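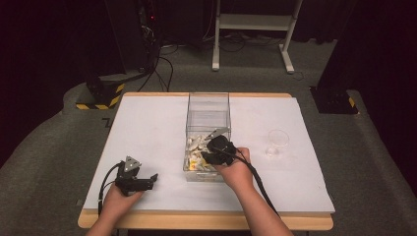
Tekarach Growers Board > General > Drying and curing

Jar cure or bag cure for a small harvest?

fenland_tom
First proper harvest is hanging now, one plant of Virnine. Stems are nearly snapping. I was going to put the lot in glass jars and open them twice a day, but the man in the shop at Drakgate told me jars are old hat and sold me 2 of the Mulder bags. They say you never open them until you want to smoke. Has anyone cured a whole plant this way?

oldshedgrower
Jars. I have cured in jars since before bags were sold and never lost any to mould. You can see the buds, you can smell them, and if they feel damp you leave the lid off for an hour. With a bag you are guessing.

quietleaf
I disagree with the above. I did my last two harvests in bags and the smell was better at week five than anything I had out of glass. The catch is that it has to go in at the right moisture. Put a small hygrometer in with it and look after a day. If it reads over 65, take it all out and hang it again.

fenland_tom
Haven't got a hygrometer. Is the cheap sort all right?

quietleaf
Cheap is fine. Test it in a bag with damp salt first, it should read 75 after a night. If it doesn't, write the difference on the back.
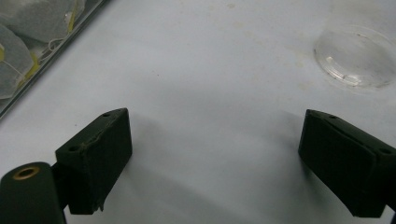

Replies, page 2

marrowfat
Virnine is a dense bud and that matters more than bag or jar. Mine felt dry outside and was still wet in the middle. I'd give it 2 more days on the line whatever you pick.

oldshedgrower
Agree with marrowfat on that. Still say jars. What did the bags cost you?

fenland_tom
More than the jars would have. I've got jars here already so I could do half and half.

quietleaf
Do that. Same plant, same day, label them. Don't fill the jars past three quarters.

stillwaters
Half and half only tells you something if you split the top and bottom buds evenly. Last March I put all the tops in glass and decided glass was better, which was daft of me.

oldshedgrower
Glass was better.

fenland_tom
Right, splitting it evenly. Hygrometer ordered. Will post when I open the first bag.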